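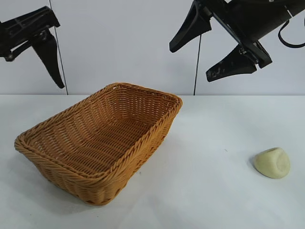 3.2 Containers and tabletop layout

Figure 2. Table layout with the open basket at left and a single small item set apart at right.

Most storage in the homes we visited was done with open containers that stay on a table or counter. Lidded boxes were common in closets and under beds, but they were seldom used for things that people reach for during the day. We therefore chose an open woven basket as the container for the sorting sessions. It is rectangular, tan in color, and has a braided rim. The sides lean outward, so the opening is larger than the base (Figure 2).

The shape matters for two reasons. First, a flared basket is easier to drop things into than a straight-sided box of the same base size, and participants in the pilot rarely missed it. Second, the base fills up before the opening looks full. Kushnir and Kahraman noted the same effect in their study of kitchen drawers, where people judged the space left by looking at the top edge. We come back to this in Section 4.3.

The basket was placed to the left of center on a white tabletop and turned at an angle to the table edge. In the pilot we had lined it up square with the edge, and several participants straightened it again after every few items, which added time that had nothing to do with sorting. When it was set at an angle from the start, most of them left it alone. The items were put down to the right, with open table between them and the basket. Each trial began with the basket empty.

A plain white surface was used throughout. Patterned tablecloths, which we found in many of the homes, made small pale items hard to pick out in the records. White has a similar problem with cream and light yellow items, such as the one in Figure 2, but their shadows were usually enough to tell where they lay. The table was wiped between participants and not between trials, so a few specks can be found on it in most of the records.

3.3 Items and procedure

Items were drawn from the Nesarura household list, which was put together by Hugo Sepúlveda and covers 500 things that people keep on tables and counters. We left out anything sharp, anything that could spill, and anything longer than the basket. From what remained we took 72 items, and each participant sorted all of them over two visits.

In the single-item trials, one thing was placed on the table and the participant was asked to put it away as they would at home. No other instruction was given. In the mixed trials several items were laid out together, and the participant decided both the order and what belonged in the basket. Anything that did not belong could be left where it was or moved to the back of the table.

Lukian Stelmakh ran the sessions at Prurnmont and Vitalii Koval ran those at Antoniuk. Both used the same written script. A trial ended when the participant said they were finished, even if items were still on the table. Trials in which an item fell to the floor were kept, and the fall was noted in the log. Trials stopped by an outside interruption were removed and run again at the end of the visit.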